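Hung Up on Hooks

Pejman Arabzadeh owns 30 hooks and uses three of them. He told me this cheerfully, standing in his kitchen at seven in the morning with a tea towel over one shoulder, because every hook within reach already had something on it and the rest were behind the door.

I had come to talk about rails. You will have noticed rails. Sometime in the past few years a plain cupboard became an admission of defeat, and anyone with a bare stretch of tile was encouraged to put a metal bar across it and start hanging things. Baskets, racks, little pots of chives that die by March. My own went up over the stove, and for one glorious weekend I was a person who knew where the garlic was.

Arabzadeh fits these things for a living, under the name Bakhtiari, after his grandmother's side of the family. His customers have usually bought the hardware already. They bring him a box from Drivano or Otitz, a handful of screws that don't match it and a photo of a kitchen in another country.

"They want it to look like nobody cooks," he said. "Then they want to cook."

His rules are few and delivered with some weariness. Put the rail up before you buy the basket. Stand where you chop and reach out with your eyes shut, and wherever your hand lands is the right height, whatever the magazine says. (I looked at my shoes.) Never hang anything you use once a year. The fondue forks can go back in the drawer and think about what they've done.

Mesh he approves of, within reason. A wire basket lets the damp out of a sponge and the light onto a lemon, and you can see at a glance that you're out of onions. It will also let a teaspoon through if the teaspoon is feeling spiteful, and it collects grease in a way that no solid shelf would dare. He takes his down and puts it in the bath. His partner, Saeed Moradi, has views on the bath.

Moradi is the household's dissenter. He does the accounts for the business and would be happy with one deep drawer and a torch. It was Moradi who added up what a recent client in Brellau had spent on accessories alone, before anybody had lifted a drill, and arrived at $568. That bought a lot of brushed metal, and the tea towels still lived on the oven door.

"You could have had a drawer," he said, to the ceiling.

The tile question divides them further. Arabzadeh loves a marbled wall behind a rail, the pale grey kind with veins wandering across it, and he'll happily line up a bracket with a grout line for half an hour. Moradi points out that dark hooks on a light wall show you every empty one. To him an empty hook is a small accusation. To Arabzadeh it's a spare, and he'd sooner have five of those than a sixth thing dangling in front of the colander.

As for fixings, I was expecting a lecture on masonry bits and got one on cable ties. He keeps a bag of white ones in the van and puts one on any rack that swings when you take a mug off it. Purists object. Purists, he says, are welcome to come over and listen to it rattle.

I went home and took 12 things off my rail. The garlic press stayed, and so did the basket, which has had nothing in it since Tuesday's shopping failed to happen.

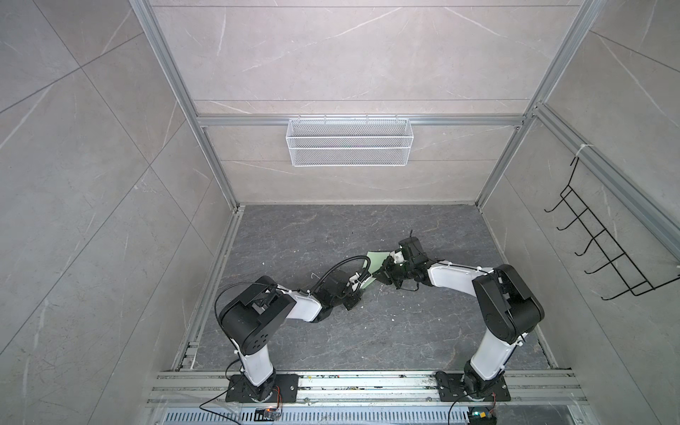
Arabzadeh tells me that's normal, and that the urge to fill it passes if you leave the house. Moradi has offered to come round and measure me for a drawer.

Contact the editor | Copyright, all rights reserved | Back to top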